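4. Warmwasser in der Teeküche: Stukano 628 in Betrieb nehmen

Wer bis hierher gelesen hat, hat das Untertischgerät schon an der Wand hängen (Abschnitt 3) und liegt vermutlich noch halb im Schrank. Bleibt ruhig liegen, es geht gleich da unten weiter! Ich habe den Stukano inzwischen in drei Küchen angeschlossen, zuletzt im Vereinshaus in Posumitz, und schreibe alles so auf, wie ich es selbst gern vor mir gehabt hätte. Die Anleitung von Plattner liegt im Karton und ist gar nicht übel, nur springt sie ständig zwischen den Seiten hin und her.

ACHTUNG: Der Stecker bleibt draußen, bis Schritt 6 erledigt ist. Ein leerer Speicher, der heizt, ist nach kürzester Zeit hinüber, und auf Kulanz braucht man dann nicht zu hoffen.

4.1 Was vorher bereitliegen sollte

Niederdruckarmatur (die mit den drei Schläuchen!), zwei Gabelschlüssel, ein Eimer, ein altes Handtuch, Taschenlampe. Und bitte wirklich eine Niederdruckarmatur. Mit einem normalen Mischer steht der Behälter unter Leitungsdruck, dafür ist er nicht gebaut. Angeliki Margaritis hat beim Durchlesen gefragt, woran man den Unterschied erkennt: Die normale Armatur hat zwei Schläuche, die andere drei. Fertig.

Die Sachen, die sonst unter der Spüle wohnen, räume ich vorher komplett weg, auf einen Tisch, an den man während der Arbeit nicht dauernd stößt.
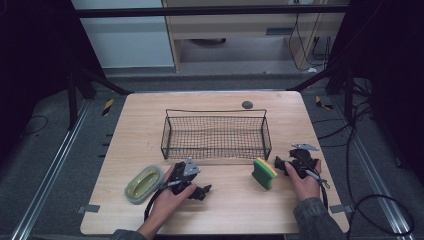 Dann noch einmal mit dem Lappen durch den Schrank gehen und die Rückwand trocken reiben. Ein feuchter Fleck von früher macht einen später ganz verrückt, wenn man nach Lecks sucht — ich spreche aus Erfahrung.

4.2 Anschließen und füllen

1. Eckventil zudrehen und die alte Armatur kurz öffnen, damit der Druck aus der Leitung geht. Eimer drunter, irgendwas kommt immer noch nach.

2. Neue Armatur einsetzen und von unten festziehen. Zu zweit geht das viel besser: Einer hält oben gerade, der andere flucht unten.

3. Den Schlauch ohne Farbring ans Eckventil schrauben. Dichtung nicht vergessen, die klebt gern noch im Tütchen.

4. Den blau markierten Schlauch an den blauen Stutzen des Geräts, den roten an den roten. Handfest anziehen, dann mit dem Schlüssel noch eine Vierteldrehung. Mehr nicht, die Stutzen verzeihen keine Gewalt.

5. Eckventil langsam öffnen und alle Verbindungen mit trockenem Küchenpapier abtasten. Auf Papier sieht man jeden Tropfen, am Finger merkt man ihn oft gar nicht.

6. Hebel ganz auf warm stellen und laufen lassen. Erst spuckt es, dann kommt Luft, dann wieder Wasser. Wenn der Strahl gleichmäßig und ohne Blasen läuft, ist der Speicher voll. Jetzt zudrehen.

7. Stecker rein, Regler auf die mittlere Stufe. Die Lampe leuchtet, und nach 18 Minuten war bei mir das erste Mal warmes Wasser da.

HINWEIS: Beim Aufheizen tropft es aus dem Hahn. Das muss so sein! Das Wasser dehnt sich aus und sucht sich den Weg nach draußen. Also bitte nicht den Hebel mit Gewalt zuknallen, und auf keinen Fall einen Perlator oder einen Schlauch mit Absperrung an den Auslauf schrauben.

4.3 Wieder einräumen

Ich warte damit einen ganzen Tag und lege so lange Küchenpapier unter die Verschraubungen. Regula Holzer hat gleich am selben Abend alles zurückgestellt und durfte es am nächsten Morgen wieder herausholen, eine Dichtung saß schief.

Beim Einräumen kommt nach hinten, was man selten braucht, und nichts davon darf am Gerät oder an den Schläuchen anliegen. Für den Kleinkram nehme ich am liebsten etwas Offenes, das man mit einem Griff herausziehen kann, falls es doch einmal tropft. 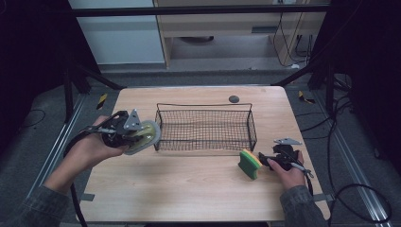

Kleinkram für den Spülplatz: Drahtkorb und Schwamm

Putzmittel in Sprühflaschen stelle ich lieber auf die andere Seite, weg von der Steckdose.

4.4 Wenn etwas nicht stimmt

Es kommt nur kaltes Wasser: Regler prüfen, dann die Sicherung. Leuchtet die Lampe trotzdem nicht, Stecker ziehen und den Kundendienst anrufen. Das Gehäuse bleibt zu, auch wenn es einen in den Fingern juckt.

Es tropft auch bei abgekühltem Gerät: Kartusche in der Armatur verkalkt oder defekt.

Der Strahl ist dünn: Meist ist das Eckventil nur halb offen. Alles Weitere zum Entkalken steht in Abschnitt 5.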